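3.2 Collecting demonstrations with hand-held grippers

All demonstrations in this work were given by hand. The person showing the task holds one gripper in each hand and works on the table directly, without a robot arm in the loop. We tried remote control first, using the Fukora arms from our earlier study, and found that people new to the setup needed most of a session before their motions looked natural. With the hand-held grippers the same people could begin after a short practice round.

The fingers of the hand-held grippers have the same shape as those on the Flemunix arms used for playback in Section 4. Each gripper carries its own camera, mounted so that both fingertips stay in view while the gripper is open. A further camera at head height records the whole table. The views are stored with a shared clock and matched afterward by time stamp. Finger opening is stored on the same clock.

Demonstrations were recorded at two sites, Wustlow and Lūse, with 100 demonstrations at each site. The task involves moving flat items and a wire basket on a tabletop, and each demonstration begins with both grippers open. Operators were told to keep a steady pace and to leave mistakes in if they could recover from them. A demonstration was dropped only when one of the camera streams had a gap or when the operator asked to start over. Of the Wustlow set, 51 demonstrations include at least one recovery, and we keep these as a separate split for the tests in Section 5.2.

One difficulty with the gripper views is that they often hold little besides the tabletop. When the hand is low and the basket is far from the fingers, only the lower part of the basket can be seen, and views from different moments can look nearly the same. The wood grain and soft shadows then take up much of the picture. A policy trained on a single gripper view tended to drift sideways during the approach in such cases. Adding the head view reduced this, and we therefore use 3 streams as input in all later experiments. Figure 4 gives samples of the gripper view and the head view.

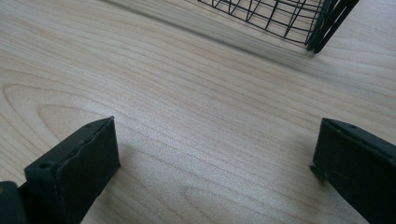
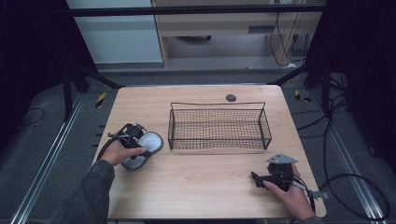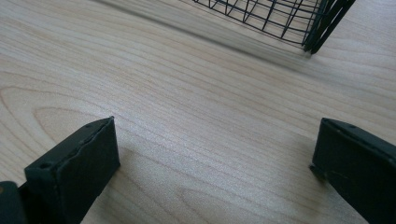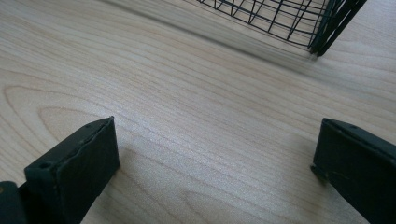 Figure 4. Sample views from the hand-held setup. The second panel is the head view, with both grippers and the basket on the table. The first, third and fourth panels are gripper views with the fingers open and the basket partly visible at the top.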